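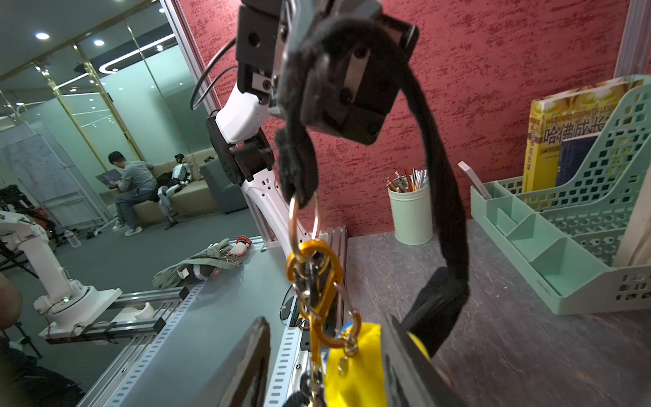
Keys on the black strap, mint pen cup and desk organizer behind.

Progress report to Trultov, small grants
Project: Donden shared office, desk and key tidy-up
Period: August, plus first days of this month
Date of report: 4 September 2025

Short version first, as asked. Desks mostly done. Keys nearly done. Paper not done. Money on track, a bit left over. Details below, in no special order, sorry, writing this between two other things.

Keys

This was the part you were most interested in so putting it at the top. When we started the keys lived in a cookie tin. Front door, side door, mail room, meeting rooms, lockers, several that fit nothing. People took one, put it in a pocket, went home with it.

Now the shared ones go on straps. Black fuzzy strap, split ring, orange carabiner, keys clipped at the bottom. The fuzzy straps were not the first choice (we wanted flat nylon, out of stock) but people like them, easy to find in a bag by feel. A second carabiner on the main bunch, so a part of it can come off without dragging the lot along. Yellow cloth tag means shared, goes back before you leave. Plain ring with no tag means somebody's own and not our problem.

Tags are cloth and not plastic. We tried plastic in the first week, they cracked at the hole. Cloth ones can't be written on very neatly so the labelling is still just the color. Would like to stitch room names on, have not found the time.

Still to do: the mystery keys. Went round every door with them one evening and matched some. The remaining 10 are in an envelope. Suggest we keep them until the end of the grant and then get rid. Please say if you object.

Also the bunch is noisy. Lots of small rings and bits of chain on it that came over from the old set. Will strip those off, low priority.

Desks

Chose one color for the desk stuff so it's obvious what belongs to the room and what belongs to a person. Mint green. Pen cup in metal, organizer in plastic with compartments, perforated file holder behind. They were bought from Prestden, all in one order, and the greens match well enough. Delivery was late by 3 days. No breakages.

Pen cup is the big success. Pencils and pens all together, mixed colors, people grab what they want. Before this every drawer had a dead ballpoint in it and no pencils. We tested every single pen before it went back in, took a whole afternoon, glad it's over.

Organizer is so-so. The compartments fill up with things that are not desk things. Clips and rubber bands fine. Batteries, coins, tea bags, less fine. We put cards in to mark sections but they lean or get pulled out for notes. Probably need something that sticks down. Will try tape before spending money.

File holder was meant for live paperwork. At the moment it holds books, a yellow one (Harvard Growth Lessons) and a dark blue one. We are leaving it like that. The paperwork side is not ready anyway, see below, and the reading shelf was taken out in the spring, so the books need to live somewhere. Other desks will get a holder each once paper is sorted.

The dark marbled tops wipe down well. Asked about pads or mats in the last report, answer is no, not needed, nothing scratches them so far. Scrap that line from the budget please.

Soft things

Not in the original plan but it came up. Cloths, soft toys left by visiting kids, a scarf or two, all ending up in piles on the tables. The gray-green cloth is the worst, it is never folded. We have a small stuffed toy with a bit of plaid on it that has been on one table or another for ages and no one has claimed it. It stays for now. A proper lost property bin is needed, with a lid, ideally something that can go under a table. Would come out of the leftover money if you agree.

Paper

Behind. No way round it. Plan was 40 folders set up by end of August and we have the folders but they are empty, still in the shrink wrap. Reason is mostly that we can't agree on headings. By month or by tenant. The people who do invoices want month, everybody else wants tenant. Going with tenant, starting next week, invoices will get their own box and can do what they like with it.

Shredding has been done for the oldest stuff. Akgül came and took the sacks away, price was the one quoted, receipt is in the shared folder.

Seating and the glass rooms

No spend here, just for information. The beige sofa behind the glass partition was going to be moved to make space for a filing cabinet. We held off. People sit there with a laptop when they want to be away from the desks and it gets more use than we guessed when we wrote the application. Cabinet will go on the wall by the mail room instead, measured it, fits with a bit to spare.

The red sponged wall by the desks, some of you asked if repainting was in the grant. It isn't. A couple of people hate it, more people like it. Leaving it alone.

Money

Grant was 1000 in total. Desk sets, carabiners, straps, rings, tags, folders and shredding all paid. Cabinet not yet ordered. Once that is paid there should be enough for the lost property bin and maybe one more pen cup. Full sheet goes with the final report, or sooner if you want it, just ask. One receipt missing (the split rings, bought over the counter), we have asked the store for a copy.

What went well
Keys on straps. Main bunch is back on its hook most evenings, which is a lot better than the tin.
Pens.
One color for shared things. Did not need to explain it to anyone, people just got it.

What didn't
Paper, as above.
Plastic tags, wasted a pack.
Cards in the organizer.
We sent round a one page guide on where things go and I don't think it was read. Made it shorter and taped it inside the supply cupboard door.

Next steps
Folders labeled and filled, tenant by tenant.
Order cabinet.
Strip the spare rings and chain off the main bunch.
Room names on the yellow tags, if anyone can sew.
Bin with a lid, waiting on your yes.
Decide on the envelope of keys.

Questions for Trultov
1. OK to move the mat money to the bin?
2. Do you need photos of every desk or is one enough for the final report? Easier for us if one.
3. Is the final report the same form as this one? The link in your email didnt open.

One correction to the last report. It said the file holders were for all desks from the start. Should of said one desk first as a trial, then the rest. Order quantity was right, only the text was wrong.

Will send the paper update seperately when the first batch of folders is in. If you want to come by and look, any afternoon is fine, just ring first so someone can bring the side door key down.

Donden shared office, admin desk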